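Bench notebook, Maresitz cell
6 September 2021

Gripper swap day. The old Durnell fingers went back in the drawer and the Beltport ones are on now, narrower at the tips and a good bit stiffer. I've been putting this off for ages, mostly because the swap means redoing the tool offset, and I hate redoing the tool offset (took me until lunch, again). The arm gets on with the new set fine, no payload grumbles, though I did have to change the closing force from what the sheet suggests. I've started it at 25 and will creep up from there.

First job was memory. I brought the metal fingers down over a green module to look at the line-up before letting them close on anything, with the case on its side so the approach is straight down.
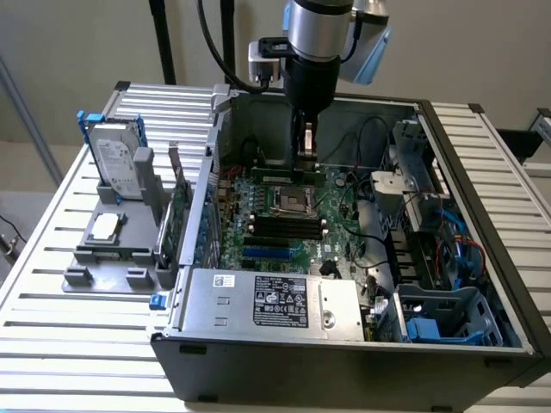 2 min read

Speed first. I had the descent at 2000 on the controller's scale out of habit, which is fine over an empty bench and horrible over somebody's motherboard, so it's now 600 for the last stretch. Feels painfully slow when you're standing there! But I can get a hand to the stop button in time, and that's worth it to me. The Mạc script still has the old number in its header, so don't trust the header, look at the move itself. I'll fix it when I'm next in there.

The other thing is the wrist camera. With the Durnell set I was forever guessing at what the tips were hiding. 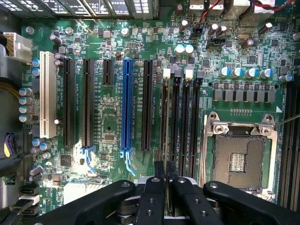
Exposure is still on auto and I think I want it fixed, as the matcher was drifting this morning whenever I leaned over the bench. It keys on colour first and shape second, so the bright blue slot ought to be a lovely landmark and the black memory slots much harder work – they run parallel and look very alike to it. My plan is to find the blue one, then step across to the memory from there. The bare CPU socket is close by as well, so I've drawn a keep-out box round it in the planner, a generous one. Those gold pins make me nervous.

Still to do: rubber pads or no pads on the tips, and a proper label for the drawer.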